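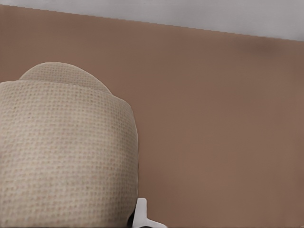 Why Does Fabric Hold Together?

Pull on your sleeve. Go on, give it a good tug! It didn't fall to bits, did it? I think that's pretty amazing, considering a T-shirt is made of thread you could snap with your fingers.

I got curious about this when I was eight and my aunt Violeta let me try her loom. A loom is a big frame that holds lots of threads tight, all going the same way. Those are called the warp. Then you take another thread, the weft, and send it over one, under one, over one, under one, all the way across. On the next row you swap — if you went over before, now you go under.

All those overs and unders make the threads grip each other. One thread is weak, but 500 of them squeezing together are really tough.

Want bumpy cloth? Let some threads skip over two or three neighbors before they dive back under. Do that in a pattern and you get little squares with dips in the middle, and that's called waffle weave (yes, like breakfast). The dips give water more places to go, so people like it for towels.

You can try weaving at home with strips of paper in two colors. Cut them about as wide as your thumb and tape one set down at the top so it can't slide around. My first one came out very crooked and I hung it on my door anyway.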